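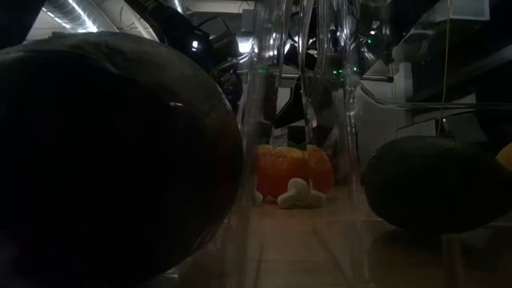
목록 홈 | 주제별 | 날짜별 | 이전 글 | 다음 글
읽는 시간 5분
마지막 수정: 2022년 5월 15일

제목: Re: 모형 채소와 과일, 정리 기준을 다시 정했으면 합니다
보낸 곳: Loreo 장난감 대여실
받는 곳: 놀잇감 관리 메일링 리스트

지난번 글에 답이 늦었습니다. 저희도 2월에 모형 식품을 한 번 다 꺼내서 다시 나눴기 때문에 그때 정한 내용을 적습니다. 먼저 원래 글에서 해당하는 부분만 옮깁니다.

> Valdebenito 분관에서 씁니다. 저희는 모형 채소와 과일을 300개 가지고 있습니다.
> Weketti 세트와 Zalen 세트를 따로 샀는데 몇 해 쓰는 동안 다 섞였습니다.
> 지금은 큰 상자 하나에 넣어 두고, 빌려 갈 때 적당히 담아 드립니다.
> 문제는 돌아올 때입니다. 무엇을 드렸는지 종이에 적어 두어도
> 이름이 담당마다 다릅니다. 어떤 날은 호박이고 어떤 날은 파프리카입니다.
> 지난 점검에서 목록과 맞지 않는 것이 27개 나왔는데
> 없어진 것인지 이름만 다르게 적힌 것인지 구분이 안 됩니다.
> 다른 곳에서는 이름과 통을 어떻게 정했는지 알고 싶습니다.
> 그리고 뚜껑 없는 바구니와 투명한 통 중 어느 쪽이 나은지도
> 의견을 부탁드립니다.

이름 문제부터 적겠습니다. 저희도 같은 일을 겪었습니다. 주황색에 초록 꼭지가 달린 것은 거의 매번 말썽이었습니다. 골이 파여 있으면 호박으로 적는 분이 있고, 크기가 작으니 파프리카로 적는 분이 있습니다. 마늘과 양송이도 비슷합니다. 희고 둥근 모형은 밑동까지 돌려 봐야 구별되는데, 반납이 몰리는 시간에 그렇게 들여다볼 여유가 없습니다.

그래서 이름을 맞히는 일은 그만두고 색과 모양만 적기로 했습니다. "주황, 둥근 것, 초록 꼭지" 같은 식입니다. 목록에는 대표 사진을 한 장 붙이고 옆에 번호를 씁니다. 아이들에게 빌려줄 때는 호박이라고 부르든 파프리카라고 부르든 상관하지 않습니다. 장부에는 번호만 남습니다. 원래 제품 설명서에 적힌 이름도 옮겨 봤는데, 설명서가 남아 있는 세트가 얼마 되지 않아 중간에 포기했습니다.
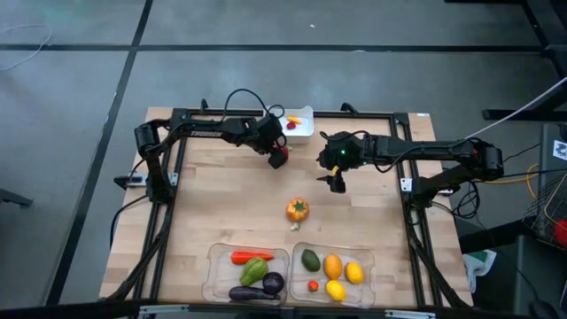 번호를 붙이는 순서는 크게 중요하지 않았습니다. 처음에는 채소를 앞에, 과일을 뒤에 놓으려고 했는데 아보카도와 토마토에서 이야기가 길어져서 그만두었습니다. 지금은 색 순서입니다. 붉은색, 주황색, 노란색, 초록색, 보라색, 흰색으로 갑니다. 연두색이 도는 흰색은 흰색에 넣습니다. 이 부분은 장부 첫 장에 적어 두어야 합니다. 적어 두지 않으면 다음 점검 때 같은 이야기를 또 하게 됩니다.

통은 두 종류를 같이 쓰고 있습니다. 흰 바구니는 손잡이 구멍이 있어서 들고 다니기 좋고, 위에서 바로 집을 수 있습니다. 대신 선반에 올려 두면 안에 무엇이 있는지 보려고 매번 내려야 합니다. 투명한 통은 옆에서도 내용물이 보여서 선반 보관에 낫습니다. 다만 오래 쓰면 벽면에 잔흠집이 생기고, 작은 조각은 큰 것 밑에 깔려서 결국 꺼내 봐야 합니다. 저희 기준은 이렇습니다.

- 선반에 두는 것: 투명한 통
- 대여 나가는 것, 작업대에서 고르는 중인 것: 흰 바구니
- 짝이 없거나 갈라진 것: 종이 상자, 매달 말에 따로 확인

바구니 하나에 너무 많이 담지 않는 편이 좋습니다. 가득 채우면 당근이나 가지처럼 긴 것이 가장자리에 걸치고, 옮기다가 떨어집니다. 바닥이 한 겹 덮이는 정도면 위에서 한 번 보고 다 확인할 수 있습니다.

포도처럼 울퉁불퉁한 것은 따로 말씀드릴 것이 있습니다. 송이 사이에 먼지가 끼는데 마른 천으로는 잘 빠지지 않습니다. 칫솔을 쓰면 됩니다. 아보카도 겉면도 오돌토돌한 제품은 마찬가지입니다. 표면이 매끈한 것과 한꺼번에 닦으면 시간이 더 걸려서, 닦을 때만은 색이 아니라 표면을 보고 나눕니다.

고르는 작업은 넓은 탁자 하나를 비우고 합니다. 바닥에서 하면 굴러간 것을 찾느라 시간이 다 갑니다. 한쪽에 빈 통을 놓고, 가운데에 아직 정하지 못한 것을 두고, 끝난 것은 바로 통에 넣습니다. 탁자 위에 더미를 여러 개 만들면 나중에 서로 붙어 버립니다. 저희는 통을 3개까지만 꺼내 놓고, 그 색이 끝나면 다음 색 통으로 바꿉니다. 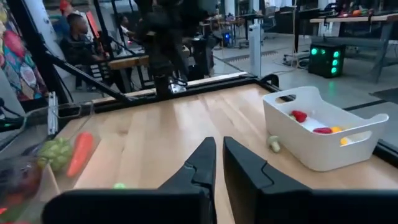
색으로만 나누면 아이들이 가게 놀이를 할 때 불편하다는 의견도 목록에 올라왔습니다. 빨간 통을 빌려 가면 고추와 사과와 토마토만 있고, 장바구니를 채우는 재미가 없다는 것입니다. 같은 글에는 색별 통을 보관용으로만 쓰고 대여용 꾸러미는 섞어서 따로 만들어야 한다는 제안이 붙어 있었습니다.

저희도 그 방식에 찬성합니다. 실제로 대여용은 색마다 조금씩 꺼내서 섞어 담습니다. 꾸러미마다 번호표를 넣고, 돌아오면 번호표와 맞춘 다음 다시 색별 통으로 보냅니다. 한 단계가 늘어나지만 맞지 않는 것이 나왔을 때 어느 꾸러미에서 생긴 일인지 알 수 있습니다. Valdebenito 분관처럼 300개를 한 상자에서 꺼내 쓰면 그 추적이 안 됩니다.

맞지 않는다고 하신 27개는 이름을 지우고 색과 모양으로 다시 적어 보시기 바랍니다. 저희도 처음 점검에서 빠진 것으로 나온 품목 가운데 상당수가 다른 이름으로 이미 적혀 있었습니다. 흰색 계열을 먼저 보시는 것이 좋습니다. 마늘, 양송이, 생강, 양파가 장부에서 서로 바뀌어 있는 경우가 가장 많았습니다. 놀이용 뼈다귀가 채소 통에 들어가 있던 적도 있습니다. 그런 것은 동물 놀이 세트로 돌려보냈습니다.

섞인 Weketti 세트와 Zalen 세트는 굳이 다시 갈라놓지 않아도 된다고 봅니다. 저희는 세트별로 되돌리려다가 이틀을 썼고, 끝까지 어느 쪽인지 모르는 것이 남았습니다. 구입 기록은 서류로 보관하고 통은 합쳐서 쓰고 있습니다. 새로 사는 것만 들어온 달을 장부에 적습니다.
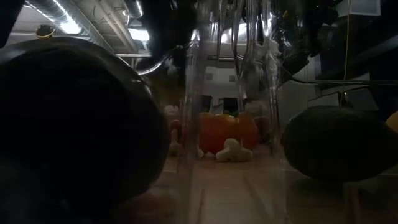 모형은 얼마나 자주 닦아야 합니까?
대여에서 돌아올 때마다 닦고, 나가지 않은 것은 한 달에 한 번 닦습니다. 미지근한 물에 중성세제를 풀어 쓰고, 속이 빈 모형은 물에 담그지 않습니다. 이음매로 물이 들어가면 마르지 않습니다. 닦은 뒤에는 수건 위에 펼쳐서 하룻밤 두었다가 통에 넣습니다.

꼭지가 떨어진 것은 버리지 말고 모아 두십시오. 꼭지만 남은 것과 맞춰서 붙일 수 있습니다. 다만 어린아이에게 나가는 꾸러미에는 붙인 것을 넣지 않습니다. 저희는 수리한 것의 바닥에 작은 점을 찍어 구분합니다.

색과 모양으로 적은 장부 양식이 필요하시면 목록으로 답을 주십시오. 한 쪽짜리 표이고, 칸은 5개입니다. 번호, 색, 모양, 꾸러미, 비고 순서입니다. 비고 칸은 넉넉하게 잡아 두는 것이 낫습니다. 저희 것은 좁아서 뒷면에 이어 쓰고 있습니다.

선반 이름표는 아직 정하지 못했습니다. 투명한 통 앞면에 바로 붙이면 내용물이 가려지고, 뚜껑에 붙이면 뚜껑이 서로 바뀝니다. 손잡이에 끈으로 매다는 방법을 써 본 곳이 있으면 알려 주시기 바랍니다.

Loreo 장난감 대여실 드림

이전 글 | 다음 글 | 이 주제의 글 모두 보기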